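Robot Club gallery: the Parov trip

Hello all, and sorry for the wait on this page. I promised it in March and then my laptop had other ideas. For anyone new, we're the after-college robotics club at Sirnumholm, and this year's project is Zurnurent, our arm that is meant to find, pick up and hand over small household things. We took it to Parov for the regional showcase and stayed over, so there was plenty of practice squeezed in round the edges.

Most of what's on this page is about the practice, because the showcase itself went by in a blur. I do remember Annelore Ackermann talking to a whole row of parents as if she'd been doing it for years (she'd been dreading it the entire coach ride), and I remember the queue for chips.

The task we'd drawn for the MacRitchie round was "fetch from a low surface". Sounds easy! We had been training on a school desk all winter with lovely straight edges, and the arm was used to coming in flat along the top. Dougal Pringle said early on that we should try it on other furniture and I said we'd get to it, so that one is on me.

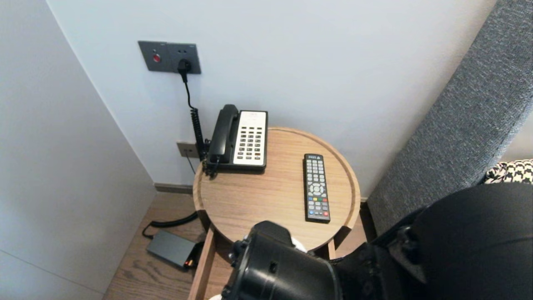
Approach height was the thing we argued over most. Dougal wanted to come in high and drop straight down, Annelore wanted to come in low and tip up at the last moment, and I mostly wanted my tea. Coming in low is fine on a desk, but a round table with a raised rim is a different job, as you have to clear the lip before you can get anywhere near a remote. Then there's the phone at the back with its coiled cord, so I put in a keep-out zone on that side and made it far too big on the first go. We ended up with a mix of the two ideas - high until you're over the rim, then a slow slope down. Annelore wrote it up in her notebook with little arrows and I've pinned a copy by the kettle.

If you'd like to look through our logs, they're on the club drive in the Parov folder. There are 2,406 lines in the main one, and most of them are the wrist joint telling us where it is. Skip to line 571 for the new approach path, which Dougal has commented properly. My bits are less tidy - sorry!

Next term we're moving on to handing things over to a person, starting with soft stuff like socks. Bring a pair you don't mind losing. We still need 4 more people for the build group, and you don't have to know any code at all. Subs are 50p a session, biscuits included while they last.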